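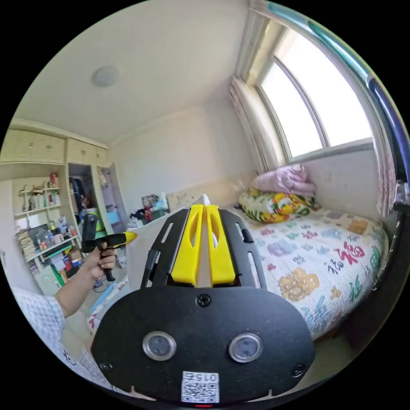 마지막 수정: 12월, 밤 11시 39분

오늘은 손목이 뻐근해서 길게 못 쓸 것 같다고 생각하면서 앉았는데, 쓰다 보면 또 길어지겠지. 귤 한 봉지 옆에 두고 쓴다. 키보드에 귤 냄새 배는 거 알면서도 이런다.

노란 집게로 하루 종일 집안일을 했다. 종이도 집고 이불도 집고 옷도 집고. 젓가락질을 평생 한 사람이니까 집게쯤이야 싶었는데 전혀 다른 세계였다. 젓가락은 내 손가락이 어디쯤 있는지 몸이 안다. 근데 집게는 끝이 어디서 닫히는지를 눈으로 봐야 한다. 처음엔 허공을 꽉꽉 물었다. 딱, 딱, 딱. 게가 된 기분이었다!

종이가 은근히 어렵다. 세워진 건 쉽다. 양쪽에서 물면 그냥 잡힌다. 그런데 바닥에 납작하게 붙은 종이는 밀면 미끄러지고 누르면 더 붙고, 결국 모서리까지 살살 끌고 가서 삐져나온 데를 물어야 한다. 나는 손톱으로 하던 일이다. 손톱! 손톱이 이렇게 대단한 물건인 줄 몰랐다. 스티커 떼고, 종이 들추고, 귤 까고. 로봇 만드는 사람들은 손톱부터 연구했으면 좋겠다(이미 하고 있으려나).

점심 먹으면서 Murdo Niven한테 메시지를 보냈다. Skundbridge에서 세탁소를 하는 사람인데, 예전에 다림질 게시판에서 셔츠 깃 얘기로 일주일을 떠들다가 친해졌다. 내가 "기계가 집안일 하는 날이 언제쯤 올 것 같아?" 하고 물었더니 답장이 한참 있다가 왔다. 자기네 가게에 들인 Vincze 개는 기계 얘기였다. 셔츠는 기가 막히게 갠다고 한다. 단, 사람이 어깨를 반듯하게 펴서 물려 줘야 한다고. 그래서 직원 하나가 하루 종일 그 앞에 서서 셔츠를 펴고 있단다. 그 얘기를 읽고 밥알이 튀어나올 뻔했다. 펴는 게 반인데!

지난달에는 그 기계로 셔츠 143장을 돌렸는데 그중에 132장은 그대로 손님한테 나가도 될 만큼 잘 나왔다고 했다. 나머지는 소매가 안으로 말렸거나 단추가 어디 걸렸거나. 나는 그 정도면 훌륭하지 않냐고 했고, 그는 자기 어머니가 개면 전부 다 나간다고 했다. 할 말이 없었다. 어머니는 이길 수 없지.

그러고 나서 오후 내내 그 "펴는 일"만 생각했다. 빨래를 개는 걸 보면 접는 동작이 눈에 띄니까 다들 접는 게 일인 줄 안다. 나도 그랬다. 그런데 집게를 들고 해 보면 옷이 뭉텅이로 있을 때가 제일 막막하다. 어디가 목이고 어디가 밑단인지, 이게 소매인지 바짓가랑이인지. 맨손이면 그냥 집어 들고 탁 털면 끝이다. 공중에서 한 번 털면 옷이 자기 모양을 찾아온다. 집게로는 그 "탁"이 잘 안 된다. 세게 털면 빠지고, 약하게 털면 안 펴지고. 빠지면 또 처음부터 목을 찾아야 한다. 내 목이 다 아팠다. 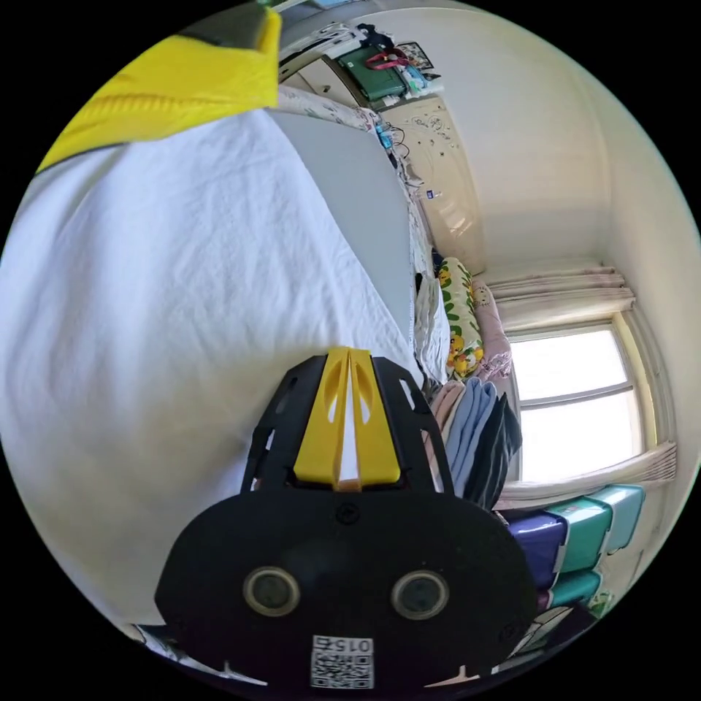 갠 옷 더미. 연분홍, 하늘색, 남색 순서.

갠 옷은 쌓여 있는 걸 보면 기분이 좋다. 나는 어릴 때부터 개는 건 싫어해도 쌓인 건 좋아했다. 모서리가 다 맞을 필요도 없고, 그냥 접힌 쪽이 한 방향으로 보이기만 해도 부자가 된 것 같다. 세로로 세워서 겹쳐 두면 하나씩 빼기도 좋고. 물론 하나 빼면 옆에 것이 스르르 눕는다. 그건 사람이 개도 그렇다.

문제는 시트였다. 커다란 흰 시트. 아, 시트는 진짜... 옷은 그래도 목이 있고 팔이 있지, 시트는 어디를 봐도 시트다. 주름 하나를 왼쪽에서 펴면 그 주름이 오른쪽으로 이사를 간다. 쫓아가면 또 위로 간다. 나는 원래 손바닥으로 쓱 쓸어서 편다. 손바닥 전체가 닿으니까 한 번에 넓게 밀린다. 그런데 집게에는 손바닥이 없다. 끝으로 잡아당기는 수밖에 없는데 한 점을 당기면 거기서부터 주름이 부채처럼 생긴다. 주름을 펴려다가 주름을 만든다. 오늘 일기에서 제일 하고 싶은 말이 이거다. 손톱 다음으로 손바닥도 연구해 주세요.

그래도 요령이 좀 생기긴 했다. 한쪽 집게로 가만히 눌러 주고 다른 쪽으로 당기면 훨씬 낫다. 둘이 같이 움직이면 꼭 망한다. 하나는 쉬고 있어야 한다. 엄마랑 이불 갤 때도 늘 그랬다. 엄마가 "너는 가만히 잡고만 있어" 했고 나는 그게 재미없어서 꼭 흔들었다. 엄마 미안해요. 잡고만 있는 게 중요한 일이었네요.

베개는 또 의외로 쉬웠다! 통통해서 어디를 물어도 물린다. 오리 그려진 베개가 있는데 그거 집을 때만 기분이 좀 미안하다. 얼굴을 피해서 집으려고 애쓰다가 자꾸 놓쳤다. 기계라면 그런 걱정은 안 하겠지. 오리 얼굴이고 뭐고 제일 잘 잡히는 데를 물 거다. 그런 면에서는 기계가 나보다 일을 잘할 수도 있겠다. 나는 양말 짝 맞추다가도 이 양말 언제 샀더라 하면서 한참을 보내니까.

중간에 쉬면서 우리 집 로봇청소기 생각도 했다. Gristus에서 나온 거, 벌써 2년째 쓰고 있다. 처음 왔을 때는 온 식구가 따라다니면서 구경했다. 지금은 아무도 안 본다. 가끔 식탁 밑에서 길을 잃으면 발로 슬쩍 밀어 준다. 그런데 청소기를 돌리려면 그 전에 바닥을 치워야 한다. 전선 올리고, 슬리퍼 올리고, 비닐봉지 줍고. Murdo네 셔츠 펴는 직원이랑 똑같다. 기계가 할 수 있게 사람이 미리 해 주는 집안일이라는 게 새로 생긴 거다. 이름도 없다. "청소기 돌리기 전 청소"라고 부르기엔 너무 길다.

그래도 나는 그 청소기가 좋다. 없는 집으로 돌아가라면 못 간다. 바닥에 물건을 안 두는 버릇이 생긴 것도 청소기 덕이고... 아니 이건 내가 길들여진 건가? 언니한테 이 얘기를 했더니 너는 사람 말은 안 들으면서 청소기 말은 듣는다고 했다. 맞는 말이라 대꾸를 못 했다.

그러니까 기계가 집안일을 아직 못 하냐고 물으면, 내 생각엔 일마다 너무 다르다. 설거지는 기계가 나보다 잘한다. 빨래 돌리고 말리는 것도 기계가 한다. 그건 통 안에 넣고 문을 닫으면 되는 일이다. 문 닫힌 데서는 기계가 왕이다. 문 밖으로 나오면 갑자기 바보가 된다. 건조기에서 나온 옷이 산처럼 쌓인 그 순간부터는 다 내 차지다. 세상의 모든 가전이 그 산 앞에서 딱 멈춘다.
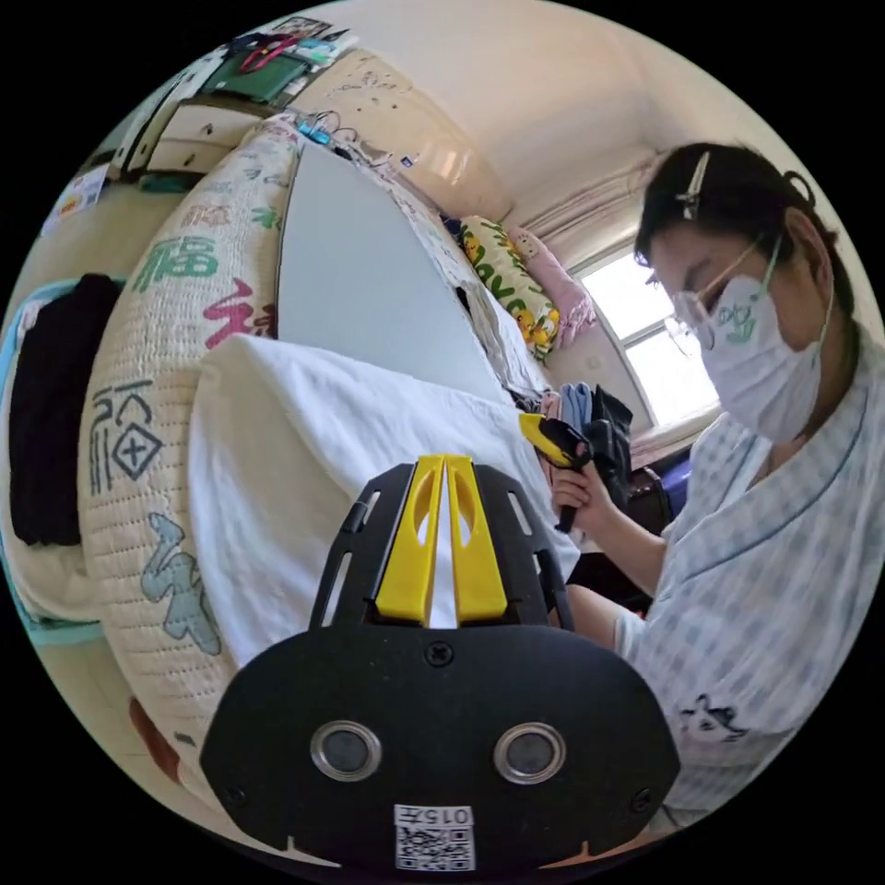
어두운색 옷더미 앞에서. 안경에 마스크까지, 머리는 핀으로 꽉.

어두운색 옷이 개기 제일 힘들다. 이건 맨손으로 할 때도 그렇다. 까만 티셔츠랑 까만 레깅스가 한데 뭉쳐 있으면 그냥 까만 덩어리다. 솔기도 안 보이고 앞뒤도 안 보이고. 나는 손끝으로 만져서 안다. 목 뒤에 라벨이 까슬까슬하게 만져지면 아 여기가 뒤구나, 고무줄이 만져지면 허리구나. 눈은 거의 장식이다. 텔레비전 보면서도 갤 수 있는 이유가 그거다. 그런데 집게를 쥐고 있으면 까슬한지 매끈한지 하나도 안 올라온다. 딱딱한 장갑을 두 겹은 낀 것 같다. 그러니까 눈으로 다 해야 하는데 눈에는 까만 것만 보이고! 얼굴을 자꾸 빨래에 들이대게 된다.

수건은 반대로 천국이다. 흰 수건 최고. 네모나고 도톰하고 앞뒤가 없다. 반 접고 또 반 접으면 된다. 만약에 빨래 개는 기계가 우리 집에 온다면 첫 달은 수건만 시킬 거다. 둘째 달에 티셔츠를 시켜 보고, 까만 레깅스는 서로 정이 좀 든 다음에 부탁하고, 매트리스 커버는 평생 안 시킬 거다. 고무줄 들어간 그거. 그건 나도 못 갠다. 둘둘 말아서 장에 쑤셔 넣고 문을 빨리 닫는다. 갤 줄 아는 사람들이 인터넷에 영상을 올리던데 볼 때는 알겠고 돌아서면 모르겠다.

속도 얘기도 적어 둬야지. 느리다. 집게로 하면 정말 느리다. 사람 머리가 붙어 있고 사람 눈이 붙어 있고 팔도 사람 팔인데 손끝만 노란 집게로 바뀌어도 이렇게 느려진다. 나는 이게 제일 놀라웠다. 로봇 영상을 보면서 "왜 저렇게 굼떠, 답답해" 하던 내가 부끄러워졌다. 빨리감기 해 놓고도 느리네 하면서 댓글까지 단 적이 있다. 지우러 가야 하나 싶다.

그런데 또 희망적인 것도 있다. 느려도 되긴 된다는 거! 손가락이 꼭 다섯 개가 아니어도 종이도 잡고 베개도 잡고 수건도 잡았다. 안 될 줄 알았던 것도 몇 번 하면 됐다. 점점 덜 허공을 물었다. 내가 하루 만에 이만큼 는 거면 기계도 오래 하면 늘지 않을까. 물론 나는 빨래가 뭔지 알고 시작했다는 게 크다. 구겨진 천 쪼가리를 보고 "이건 소매가 뒤집힌 거다"라고 아는 건 평생 소매를 뒤집어 벗은 사람의 지식이다. 양말을 동그랗게 말아 벗는 가족이랑 살아 본 사람의 지식이기도 하고(누구라고는 안 쓰겠다).

저녁에 Murdo한테 다시 답장을 보냈다. 오늘 알아낸 것: 손톱, 손바닥, 라벨의 까슬함. 그랬더니 자기네 기계도 라벨이 밖으로 삐져나온 셔츠에서 자주 걸린다고 한다. 그리고 Bududside에 두 번째 가게를 낼지 고민 중이라는 얘기, 거기에는 Vincze를 안 들이고 싶은데 허리가 안 좋아서 또 모르겠다는 얘기. 나는 허리가 먼저라고 했다. 셔츠야 한두 장 다시 개면 되는 거고. 그는 엄지손가락 그림 하나를 보내고 자러 갔다. 시차가 있어서 그쪽은 아직 낮일 텐데... 낮잠인가?

저녁은 떡국을 끓였다. 만두도 넣었는데 바닥에 하나가 눌어붙어서 냄비째 물에 담가 놨다. 식기세척기가 이런 눌어붙은 건 또 못 한다. 내일의 나한테 맡긴다. 젓가락을 드는데 엄지 밑이 찌릿해서 숟가락으로만 먹었다. 집게 쥐는 데 쓰는 근육이 따로 있는 모양이다. 파스를 붙였더니 귤 냄새랑 파스 냄새가 섞여서 방에서 이상한 냄새가 난다.

그리고 지금 의자 위에 내 빨래가 한 무더기 있다. 종일 남부끄럽지 않게 옷을 개 놓고 정작 내 방에는 며칠 된 산이 그대로다. 아까부터 모니터 옆으로 슬쩍슬쩍 보인다. 맨손으로 하면 금방인데. 맨손의 위대함을 이렇게 길게 써 놓고도 하기 싫은 건 하기 싫다. 수건만 골라서 개고 자야겠다. 까만 건 내일 아침에 햇빛 들어올 때 하고, 냄비도 그때 같이.

아, 다음 주에 동네 세탁방에 새로 개는 기계가 들어온다고 현수막이 걸려 있던데 구경하러 가야지. 레깅스 하나 들고 갈 거다.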